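Review: the Stilik folding ramp, after one winter at our parish hall

by Yaqin Fang

I am the person who opens the hall on Wednesday for the lunch of our disability ministry. We are a small parish and the building is old. Between the parking lot and the side door there are two stone steps, and for many years the people in wheelchairs were lifted over them by whoever was standing near. They did not like it, and I would not like it too. Last fall the parish council gave us money for a portable ramp, and we bought the Stilik, the longer of the two models. I write this review for other churches that are thinking about the same purchase.

What we paid

The ramp cost $847 with delivery. We also looked at the Makris, which was cheaper by $161, but it comes in one piece and we have no place to store it except behind the organ. A fixed concrete ramp would be the best answer. For that we need a permit, because the front part of the building is protected, and the permit has been waiting since April of last year.

Setting it up

The Stilik folds in the middle like a suitcase and has a handle on each half. One strong person can carry it, but I am not this person, so I do it with a helper. We open it on the ground, lift the top end onto the upper step, and put the two safety pins through the lip. The instructions say to do this in the opposite order, with the pins first. We tried their way and could not make the holes meet.

The surface has a rough coating, similar to sandpaper. In rain it holds the shoes and the wheels very well. In snow you must still sweep it. I was afraid the coating would come off from the salt, and it did, a little, along the left side near the bottom.
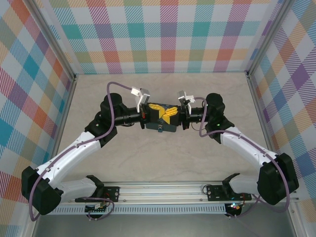 How the guests find it

I asked the people who use it, since their opinion is more important than mine. Most of them said the slope is comfortable with someone pushing. One woman who pushes her own chair told me it is too steep for her on the last part, and she still asks for a hand. A man with a heavy electric chair crosses it every week and it does not bend in any way that I can see. Two of our older members, who walk with a cane, prefer the steps, where there is a rail to hold. The ramp has only a low edge at the sides and no rail. You can order one separately, and I think it should be in the box.

The noise is a small problem. When a chair goes over the hinge there is a loud bang, and if the noon Mass is not finished, everybody hears it. We put a strip of rubber under the hinge and now it is better.

Customer service

One of the pins was missing when the ramp arrived. I wrote to the company and got an automatic answer, then nothing. After 26 days I telephoned, and a polite man sent me a pair of new pins without charge. He was helpful, but for almost a month we used a bolt from the hardware store, and I was nervous each time.

Would I buy it again

Yes, for a door with one or two steps and a place where it must be put away after use. For three steps I would not buy it, the slope would be dangerous. If your budget is small, ask first at your diocese. Ours had a fund for access to buildings that I learned of too late, and it would have paid $100 of the price.

I give it four stars from five. The missing star is for the rail.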